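**skisero** – 12/29/22
Our game room has swallowed every present the kids got, and I'd love to hear how you all store board games when the closet is already full to bursting. I'm leaning toward a shelf by the window. 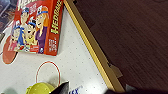 **belileo86**
Shelves never worked for us, I'm afraid, and we tried two. Anything flat fills up by supper, and a box like your Hedbanz ends up on the air hockey table along with the mallet. I'd go with a lidded bench!

**garrido_mom**
Oh, I disagree – benches bury things, and mine wanted the bottom game every time. Shelf, please, and low.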